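Do You Need a New Lamp? Probably Not

Every spring the sales flyers tell us our desks are a disgrace and that a new lamp will fix them. Mackay has one on page two this year with three brightness settings and a bendy neck. I read the whole flyer twice and could not find where it says how you change the bulb. My guess is that you don't.

So before anyone spends money, take the shade off your old lamp, or at least turn the thing over and look up inside it. Most of what goes wrong with a table lamp is in there. The bulb is dead, or the socket has worked itself crooked, or the harp (the wire piece that carries the shade) has been bent by somebody grabbing the lamp by its hat. I have been told that lamps "just go." Calum Galbraith told me this, and Calum threw out a lamp in February that needed a bulb. 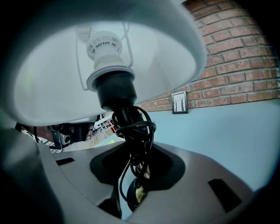
Socket, harp wires and a fair amount of coiled cord. No bulb.

Unplug it first. I shouldn't have to print that, but we had letters last time. Then look at the cord. A cord wound around the stem looks tidy from across the room, and people have been recommending it to me for years as a storage trick. I don't care for it. It puts a bend right where the cord meets the lamp, and the loops slide down whenever you pick it up. Lay the cord in wide loops beside the base and put a twist tie on it. Check the plug end for cracks while you have it in your hand. If the insulation is split, stop there and take the lamp to someone who rewires them.

As for shades, the Zurkley spray that Siobhán Madigan swears by cleans a white shade about as well as a damp cloth does. I tried one on each side of the same shade and asked her which was which. She picked wrong, and she would like it noted that the light was bad. Well, yes.

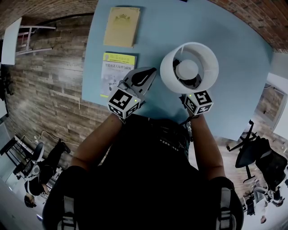 Clulladik, June 27, 2018

Small fans get the same speech. If yours has a round shroud with the blades sitting back behind a hub, the dust goes where your cloth doesn't. Unplug the fan, use a soft dry brush, and take your time. Compressed air moves the dust from the fan to your books, in my experience, and then you have two jobs.

I'm also asked what belongs on a table besides the lamp. The Flultard catalog says a desk should hold "nothing you are not using today," and then sells you a 99 dollar box to put the rest in. A couple of books lying flat never hurt anybody's concentration. Ludmila Koubek keeps hers within reach and gets more done before lunch than I do all day. What I would do is keep the fan from blowing straight across a paperback, unless you enjoy finding your page again.

Pushing the table up to the wall is fine too. You lose a little reach at the back, and a small picture hung low over the far edge gives you something to look at when you ought to be working.
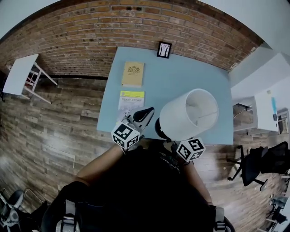

Home and Workroom Club

When you move a lamp, hold it by the base or the stem. Laying it on its side is all right for a minute while you look underneath, provided the shade isn't taking the weight. Kwabena Darko says a folded towel under it is plenty, and I've got no argument with that. Stand it up again before you tighten anything.

If you do all this and the lamp still won't light with a bulb you know is good, fine, buy a new one. Get one where you can reach the socket. Tumaini Shemweta has the list of members who will look at an old lamp for 20 dollars plus parts, and she asks that you bring the shade along with it.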